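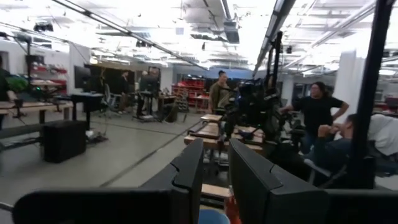

The big room, worktable in the middle

Cups and cloths in a shared room: tray or shelf?
Forum: Small Spaces and Storage

yaqin_x wrote:
Hello all. I would like to ask for advice about our room in Brovton. We are 11 people and we share one set of cups and mugs, which do not match, and a few cloths. I am the one who puts things in order in the evening, so I have become interested in this question more than is healthy.

At present everything lives on the wooden table. The table is good, with a pale top and a black metal frame, but the cups travel to the corners and the cloths go over the side. I do not like a cup standing near the edge. 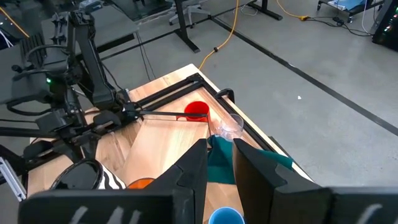 My first idea was to keep the plastic cups at the back and the mugs in front, and to fold each cloth in four. It lasted two days. My second idea is a tray for all the cups. Has anybody tried this for a long time? Does the tray become only one more thing to clean?

orathai_noi wrote:
We have used a tray in our kitchen at Somboon since May and I would not go back. When you need the table, you lift one thing. But please buy a tray with a rim. My sister Paweena bought a flat one first and we lost two glasses.

The cloths should not be under the cups. If somebody pulls the cloth, you know what follows.

hedvig.s wrote:
I do not agree with the tray. It takes space from the table and people put all kinds of small things on it. A small shelf next to the table is better. Wood board, thin metal legs, mugs above, and the floor below stays free.

yaqin_x wrote:
Thank you both. Hedvig, about the floor, I must show you the shelf. The striped mug is where it should be. The red mug and the gray cup are under it, and the green cloth too.
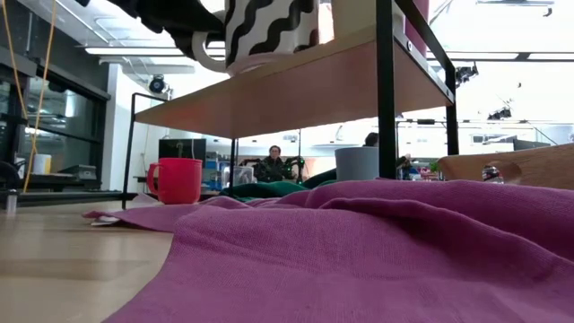 Re: Cups and cloths in a shared room

hedvig.s wrote:
All right, I laughed. But this is a question of habit and the shelf is innocent. Put a hook for the cloths on the side. Mine cost 18 crowns.

kamran_warr wrote:
I am with Orathai. For a group, a tray is easier because everyone understands it without a label. I paid 390 for a heavy one from Gravthorpe and regret it, it is too heavy when full. Take a light one.

yaqin_x wrote:
I have put the cups on the tray now, most of them.

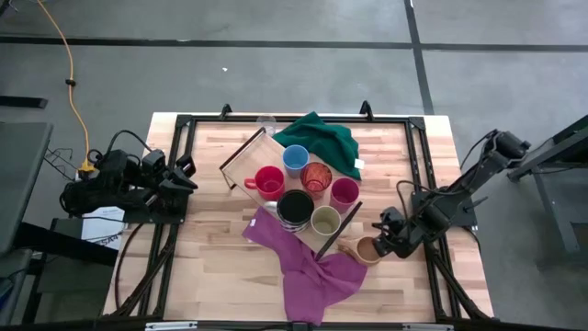 Wooden tray, dark rim. Brown mug lying beside it

The tray is full already, so I think the clear plastic cup will stay separate. I placed the tray at an angle and I find it more pleasant like this.

orathai_noi wrote:
Very nice colors together! But Yaqin, the purple cloth is under the black and white cup.

yaqin_x wrote:
Yes. I have seen it. I will move the cloth tonight and look for hooks in Cuvthorpe.

hedvig.s wrote:
Hooks! So we agree on something. And stand the brown mug up, please.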